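Picking soft tube out of hard boxes: two finger sets compared at Drarkholm
Speaker notes, February session

Slide 1. Title
Leave it up while people sit down. Say that questions on cycle time can wait for slide 6.

Slide 2. The task
Take a length of flexible tubing out of an open metal enclosure and put it down on the bench. The arm is the same for every run, and so is the controller. The only hardware change is the fingers. Point out that the tube has no fixed shape, so the planner gets no useful model of it and has to work from the wrist camera picture each time.

Slide 3. The two finger sets
Set A is the stock Vistel finger, ribbed across the gripping face. Set B is the Culldale pad, softer and thicker at the tip. Both mount on the same carrier. Swapping takes one hex key and a recalibration of the closed position. Mention that we skipped the recalibration early on and had to throw those runs away. They are not in the totals.

Slide 4. Protocol
798 scored attempts, split equally, 399 per set. Nine start layouts of the tube, repeated in shuffled order. An attempt counts as a success if the tube clears the rim and is released on the bench. Dragging the box counts as a failure even if the tube comes out. Someone usually objects to this. The reason is that in the cell the box will be on a conveyor fixture and a drag would trip the force limit.

Slide 5. Results
43 failures in total. Set A had 26 and set B had 17. Do not oversell this. The difference is mostly in one layout, where the tube lies flat against a wall and the finger must get down between tube and metal. The softer tip bends and goes in. The ribbed one lands on top of the tube and pushes it along.
If asked about wear: set B lost material at the tip and set A did not. We did not measure how much.

Slide 6. Cycle time
Set B is slower to close because we limited the force. With the limit removed the two are level, but the soft pads then hold on to the tube at release. The chart shows both settings. Read out the axis labels, the print is small from the back.

Slide 7. Camera
The wrist camera sits close to the fingers and they fill a good part of the view near the grasp. Focus is set for the work surface, which leaves the fingers blurred. We tried setting it nearer and lost the edge of the tube. White tube over grey metal is easy for the segmentation. White tube over a white table is hard, so the place step uses arm position only and ignores the camera.
Bosses on the floor of the box give dark round spots where the screw holes are. The first version of the detector took these for tube ends. Masking them by position fixed it, at the price of having to find the box first.

Slide 8. What we would change
Thinner tip on set A before buying more of set B.
Force limit as a function of finger opening. At present it is one number.
A second camera on the stand, for the moment when the fingers hide the tube.
Drarkholm has asked for the same test with a lidded box. No plan for that yet.

Slide 9. Wrist view
Leave this up for questions.
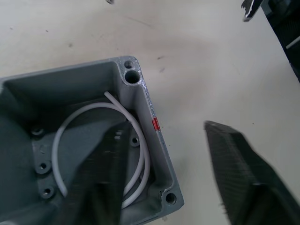

N. Haque

Notes for the last slide. Start with the free end of the tubing, which leans on the inside of the corner and is the easiest place to grasp. Then the two strands along the right wall. A finger that closes there can catch both, and the score sheet has no separate column for it. Chipped paint on the rim shows as bright metal and upsets the edge finder, so the rim is fitted as straight lines and short breaks are ignored. Raw logs are on the Drarkholm share under the finger set letter.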